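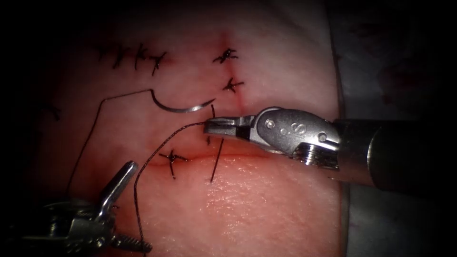 Teaching a robot to sew, one knot at a time

I've been driving the arms at the Flarkham lab since July, and I still get a little thrill when a stitch goes in! We're gathering examples of suturing for a learning system, so every episode is a person (me, or Raquel) working the instruments by hand while the cameras and joint positions are saved together. The model's job later is to work out what we did and try it itself.

My favorite part is the knot. You wrap the thread around the jaws, reach for the tail, pull both ways, and the whole thing cinches down. 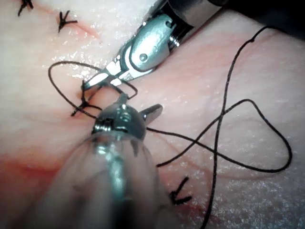 I used to throw out any run where I fumbled the loop. Els Jansen talked me out of it, and she was right: a fumble with a good recovery is gold, as long as it's labeled. So now I keep going, and Raquel tags the messy bits afterward.

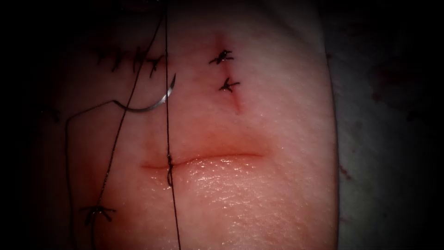 We also vary where the needle is lying when an episode starts, and which way it points. My best streak so far is 40 episodes on one pad, and my shoulders let me know. Next up is a batch where we swap seats halfway through, so the model gets two sets of habits to learn from. I can't wait to see whose knots it copies!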